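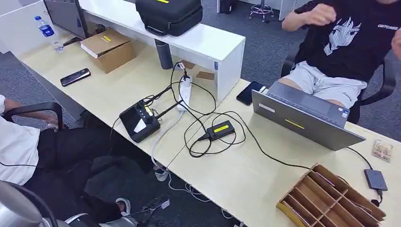
18 January 2020

Onthorpe soils, particle size, second batch

Picked up where the last entry stopped. The air-dried material from the Onthorpe lower field is all through the crusher now and split into labeled bags. 61 bags in total, two of them short on weight (the narrow auger holes by the ditch). The short ones will do for sieving but there isn't enough for a hydrometer run and a repeat, so they go to the back of the line.

Balance: Ristum, zeroed and checked against the brass weights before starting and again after lunch. No drift worth writing down. The draft shield door is still stiff. Lift it a little before sliding.

Dispersant made up fresh. The old bottle had a skin of crystals around the neck and I didn't trust the strength anymore. Date is on the new label. Please don't top up the old one, I've kept it only to rinse sieves.

Soaked the first six overnight. Sample 1406 was the odd one again. It took far more stirring than its neighbors and there were still small hard crumbs on the bottom of the beaker this morning. Rubbed a few between finger and thumb under water and they broke down to something silky with no grit in it, so I'm calling them aggregates, not sand. Put it back for another soak and a longer turn on the mixer. If we had sieved it as it was, it would have come out as a sandy loam, and I doubt it is anything of the kind.

Worth checking how the bags from the same hole were treated in the first batch. My notes say "mixed until even" and give no time, which is no help now. From today I'm writing the mixer time next to every sample.

Hydrometer runs in the 1000 mL cylinders, set up on the bench away from the window. Last time the two cylinders nearest the glass read warm in the afternoon and the late readings were hard to correct. A blank with dispersant and water only goes at the left end and gets read every time the others do. Plunger, not hand inversion – the stoppers leak and I lost some of 1402 that way in the first batch.

Readings so far look sensible. The four samples from the top of the slope settle fast and cleared well within the first hour. The two from the bottom are still the color of milky tea. That fits the field sheet, which has "sticky, forms a long ribbon" for both of them.

Foam was a nuisance on the darker topsoils. One drop of alcohol on the surface just before the reading clears it. Two drops didn't do any better.

Wet sieving: used the 300 micron sieve on top to catch roots and coarse sand, then the finer one under it. There is a small tear starting near the rim of the finer sieve, at the solder. I've marked the spot with paint on the outside of the frame. It isn't letting anything through yet as far as I can tell, but I ran the Masri reference clay over it to be sure and the pan weight matched the old value. Order a replacement before March, when the upper field samples come in.
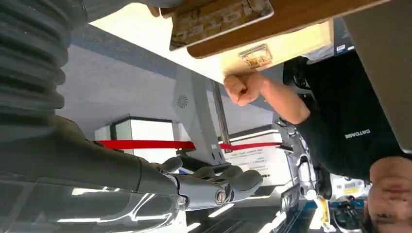 The framed plaque, and the small plate with the ornate border.

Oven: the Gaker is holding its set temperature on the top shelf, but the bottom shelf is slower. Two tins of the same soil, same weight going in, came out different after the usual time and only agreed after another three hours. For now, leave everything overnight and use the top and middle shelves only. Tins cool in the desiccator with the lids on. The silica gel was pink so I dried it along with the second load.

Organic matter: pretreated the three darkest topsoils with peroxide. Slow going. One of them frothed up over the lip when I added the second portion too soon, so that one has to be started over from a new split. Small portions, tall beaker, wait for the fizzing to stop.

Things left standing
Cylinders one to six, last reading due tomorrow morning. Don't move them.
1406 soaking, big beaker, second shelf.
Top and middle oven shelves full.

To do
Repeat the peroxide sample.
Look up mixer times for the first batch, if anyone wrote them down elsewhere.
Stoppers for the cylinders.
Ask Masri whether the next tub of reference clay is from the same lot. If it isn't, run both side by side before the old one is used up.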